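I'd pay for the Wokside, just not 2,000 dollars up front plus 32 a month so it can keep putting my kitchen away. Biketti sells it as a helper for small cafes, and I like it – I really do!

Steel is the hard part for any camera, all that glare at the bottom.
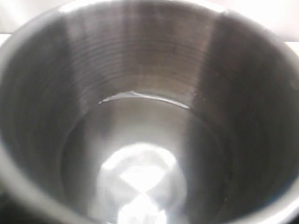
Bandara wrote back that glare is a lighting problem and a cheap lamp would fix it, so quit blaming the arm. Fine, but put the lamp in the box!

Lids are where I'd spend my money. Tabs everywhere, and two fingers to manage them.
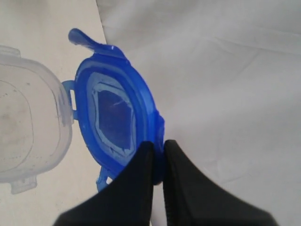
What I'd pay

900, lamp included, no monthly fee.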